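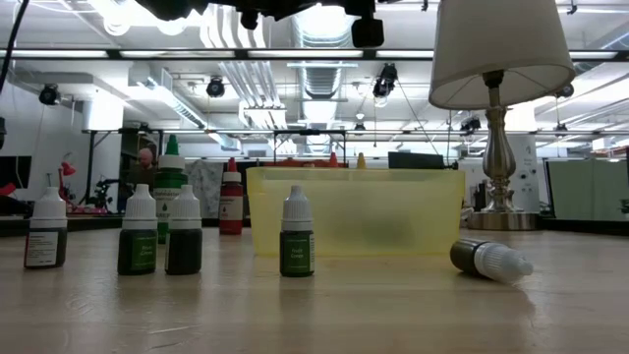

Jan 7, 2022
Nunari – colour bottles and layout on the big table

Long table, morning and most of the afternoon. Mireille Barbier in until lunch, me (Quentin Carré) all day.

Aim for the day was to go through the colour bottles, decide which ones stay out for Nunari, and settle how things sit on the table before the next batch of balls gets coloured. No colouring done today.

Bottles

Two sorts in use. The small dropper bottles with the white ribbed caps, and the larger ones with a pointed tip in the colour of the contents. The large ones are easy, you can tell them apart from the doorway by the tip. The small ones are a nuisance. The bodies are dark and you have to read the label, and if a bottle is turned sideways you get a strip of label and nothing useful. Twice before Christmas I picked up the wrong one.

Rule from now on: small bottles stand with the label to the front, and go back that way after use. Lying down is allowed for a bottle that is waiting to be checked and for no other reason. Mireille wants a paint dot on each cap as well. I'd leave the caps alone until the Brunet order comes, as the new ones may have a different cap and then we do it twice.

We have too much green. I went through the green small ones by label and put the duplicates together for Mireille, who thinks two of them differ in shade. The labels don't settle it. She will put a drop of each on white card and leave it over the weekend, away from the window. If they match on Monday they get the same shelf number.

The whole box of colours on the bench scale, lid on, came to 3,270 g. Writing it down so that we have something to compare with in June, when Westville will ask how much we got through. Scale was zeroed first. Box label still says Terkesberg, which is wrong, the Terkesberg stock went back in autumn. Relabel.

Yellow plastic

Everything that is being worked on goes on the yellow, everything else goes on bare wood. That was already the habit, but it hadn't been written anywhere and Mireille and I had slightly different versions of it. Agreed version: the two bottles in use stand together at the far end, red on the left and orange on the right. Balls go nearer the front. Spare bottles stay on the wood with enough space between them to get a hand round each.

I tried it with the bottles at the near end too. Worse, you reach over them for every ball and sooner or later a sleeve catches one. 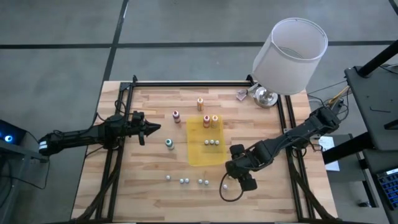 Balls

Three in a row is comfortable. They sit just in front of the bottles and you can see straight away if one has wandered. The question was how many more we can put out before it gets crowded. The Nunari sheet asks for 5 per colour, so it needs two rows or one long one. One long row of five gets too close to the sides for my liking. Two rows it is, with the second one shifted sideways so that it can be told from the first when you write down the order.

Numbering: back row first, left to right, then front row, left to right. Mireille numbers from the front by instinct, so please check her sheets from December against this – I think number 1 and number 4 may be swapped on the last two.

Seven was tried on paper only. It would fit, but then a third row comes near the front edge of the yellow and there is nowhere to put one down while its neighbour is being handled. Leave it at five.

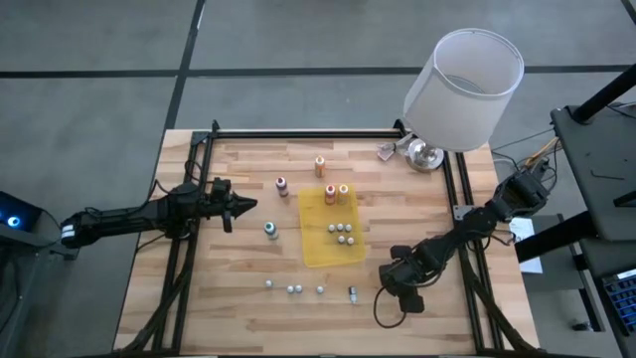

Layout with five: three behind, two in front and shifted right. Spare bottles off the yellow.

Table

The wood marks easily. Card under any bottle that has been opened, and wipe up drips at once with the grey cloths (not the blue, those are for glass). If a stain has gone in, don't sand it, tell me.

Left to do

Relabel the colour box.
Green comparison on white card – Mireille, read on Monday.
Ask Brunet whether the small bottles can come with coloured caps.
Check the December numbering.
More white card, the thick kind. We are on the last pack.
Copy the agreed layout on to the Nunari sheet so that Westville sets theirs out the same way.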